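Bimanual demos: how much should I vary the start positions?
Posted in Data Collection, April

I'm recording teleoperated demonstrations for a two-arm setup and training a policy from one overhead camera. The task is can and cup: the left hand picks up the can, the right hand picks up the cup, the can is tipped over the cup, and both are put down. The can is drained and taped beforehand, so no liquid.

I have 300 episodes. The policy handles the can well and then closes the right hand short of the cup in most trials. Validation loss looks fine. Recording is done in Statance at the default rate, with gripper state logged as a joint value. Start positions were marked on the mat and I rotated through 6 of them for the can. The cup mark never moved.
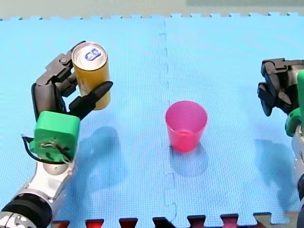 Left hand holding the can, cup still on the mat.

Should I record more of the same, or start over with different placements?

Posted by Settimio Cattaneo

Pace
Don't start over. Your can placements vary and your cup placement doesn't, so the policy has no need to look at the cup. It can replay a right arm trajectory timed off the left arm. Any small offset at test time - camera nudged, mat shifted - and the hand closes in the wrong place.

Keep the 300 and add a second batch where the cup moves every episode. Drop the marks and place it by hand anywhere the right arm can reach. Vary the can independently, otherwise the two positions end up correlated and you have the same problem again. Check after 20 new episodes by plotting cup position against the right wrist position at gripper close. If the points spread out together, carry on.

Also look at how long the right arm sits still while the left one works. Long idle stretches teach it to stay idle. I trim mine to 13 frames at most.

Olaris
Had this on ours, it was the camera clock. Check your timestamps.

Stusora
Agree with Pace on the cup. A clear or tinted cup can also be hard for the encoder at low resolution, so try a larger crop before you record anything. If you trim idle frames, trim both arms and the video together. I once cut only the joint log and lost a batch.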